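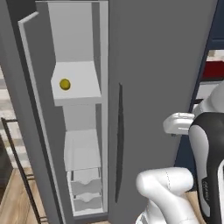 Notre projet porte sur le gaspillage alimentaire dans les logements partagés par des étudiants. Nous avons choisi ce sujet au premier semestre, après une discussion sur les courses communes dans la résidence Haworth, où nous habitons tous les deux. Dans les entretiens, plusieurs colocataires nous ont parlé de la fin du mois, quand il reste une seule petite chose jaune et ronde sur une étagère blanche du réfrigérateur, et que chacun pense qu'elle appartient à un autre. Cette situation revient souvent dans les réponses et elle nous a aidés à formuler notre question : est-ce que la nourriture est jetée parce qu'on achète trop, ou parce qu'on ne sait pas à qui elle est ?

1. Méthode

Nous avons distribué un questionnaire papier dans les trois bâtiments de la résidence. Nous avons reçu 202 réponses, dont 127 complètes. Seules les réponses complètes sont utilisées dans l'analyse. Ensuite, 30 personnes ont accepté de tenir un carnet pendant deux semaines, en décembre. Dans ce carnet, elles notaient chaque soir les aliments jetés, le poids et la raison. Les balances de cuisine étaient prêtées par l'association Tatico.

Segundo Huamán a préparé le questionnaire et les tableaux. Yatziri Espinoza a fait les entretiens et la lecture des carnets. La rédaction est commune.

2. Résultats

Le poids moyen jeté par personne est de 700 grammes par semaine. Le pain vient en premier, puis les légumes à feuilles et les restes de riz ou de pâtes. Les fruits sont moins souvent jetés que nous pensions -- beaucoup d'étudiants les gardent dans leur chambre et les mangent le matin.

Les colocations qui font une caisse commune jettent moins que les autres. Par contre, elles jettent plus de produits laitiers, achetés en grand format au magasin Cirkex. Dans les colocations sans caisse commune, la raison la plus notée est « pas à moi ». Une participante a écrit qu'elle avait laissé une sauce ouverte pendant tout le mois par politesse.

3. Limites

Les participants du carnet étaient volontaires, donc probablement déjà intéressés par la question. Deux carnets ont été perdus et remplis de nouveau de mémoire; nous les avons gardés, mais leurs poids sont moins sûrs. La période de décembre pose aussi un problème : avant les vacances, on vide les placards.

4. Suite du travail

Nous voulons tester des étiquettes avec le prénom et la date dans la cuisine du bâtiment Flundon, au deuxième semestre. Une étagère sera réservée aux aliments que tout le monde peut prendre. Les mêmes carnets seront utilisés, avec une colonne de plus pour les aliments donnés.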